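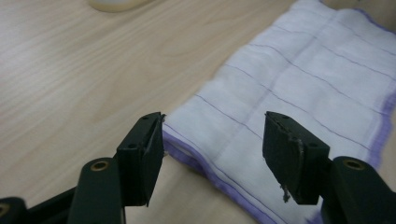

Benedek Nyitrai replied:
Pulled the last batch and I don't think it's the cloth. Width channel jumps while the fingers are standing still. Did you re-zero after swapping pads? If not, do that first before recording anything else.

Ticket: Cloth fold set, episodes rejected at import
Project: Marti
Opened by: Ottilie Steiner
Site: Garwood, table 2
Priority: high
Status: open, then pending, then open again (see log)

Problem as reported
Importer throws out most of the gauze folding demos. Two messages, sometimes both on the same episode:
- gripper width out of range
- track lost near start
Towel demos from the same unit went through fine last week. Same table, same light, same operator (me). Target for this set is 300 good episodes, we have 60. Need the rest before the August training run gets planned, so would like this sorted quick.

What I tried before opening this
Restarted the recorder. No change.
New memory card. No change.
Slower approach to the hem, full stop before closing. Width error still there, track error less often.
Reflashed nothing, changed no settings.

Log

Ottilie: No I did not re-zero. Didn't know the pads counted as a change, they're the same part. Doing it now.

Ottilie: Re-zeroed, fingers all the way open then all the way closed, three times. Recorded a short batch. Width error gone on most, not all. The ones that still fail all fail at the close, never at the open.

Benedek: Check the pad faces. Closed reading needs the two faces to meet flat. If there's anything between them the reading stops short and the importer thinks you're holding something when the label says empty.

Ottilie: Right pad has a bit of gray fiber hanging off near the lower edge. Rubber is rough on the inside face too. Left one has scuffs but looks ok. Pulling the fiber off and wiping both.

Ottilie: Wiped, re-zeroed again. 50 recorded, all 50 pass on width. So that half is done I think. Track lost still shows up on a few.

Benedek: Good. Don't throw the old ones out, I can shift the width values after the fact as long as the offset is constant inside an episode. Put them in a folder called hold and leave the names alone.

Ottilie: In hold. 200 files.

Benedek: On the track error. Where do you start from?

Ottilie: Low over the table, fingers open, one each side of the cloth edge. Wanted the policy to see the hem close up from the first moment.

Benedek: That's it then. Blond wood plus white gauze, there's hardly anything for the tracker to hold on to. The purple lines help but they're a repeating grid so it can match one row to the next and slip. Start higher, get some of the room in view, hold still for a second, then come down. You can still get your close look, just not first.

Ottilie: Can I leave stuff on the table for it to grab on to? There's something cream colored at the back already, blurry in most of them.

Benedek: Yes, but move things between batches or the policy learns the clutter. Put down something with corners and print on it. A pale round thing out of focus won't do much.

Ottilie: Ok. Trying high start with a printed sheet off to one side.

Ottilie: Better. Ran it through the Ruvonance importer with the strict setting and no track lost at all in the first lot. Second lot had two, both where I came down too fast. Redid those.

Ottilie: Reopening, sorry. New thing. Cloth crease. If I lay it out the same way every time the fold line is always in the same place and I noticed I'm just folding along it. Is that bad for the data?

Benedek: Bad-ish. Shake it out and lay it down at a new angle each time, dont iron it flat. Some episodes with the hem curled up, some with it lying down. Note the start state in the label, one word is enough.

Ottilie: Labels going in as flat / curled / creased. Will split by those.

Benedek: Fine by me. Offset fix for the hold folder is running, I'll post the pass count here when its finished.

Left to do
- Order spare pads from Oltinberg, right side first
- Add pad check and re-zero to the start of shift sheet (Ottilie)
- Relabel the first 60, no start state on any of them
- Benedek to confirm hold folder before this gets closed

Last edit Sat 2 March, O. Steiner. Status: pending on hold folder.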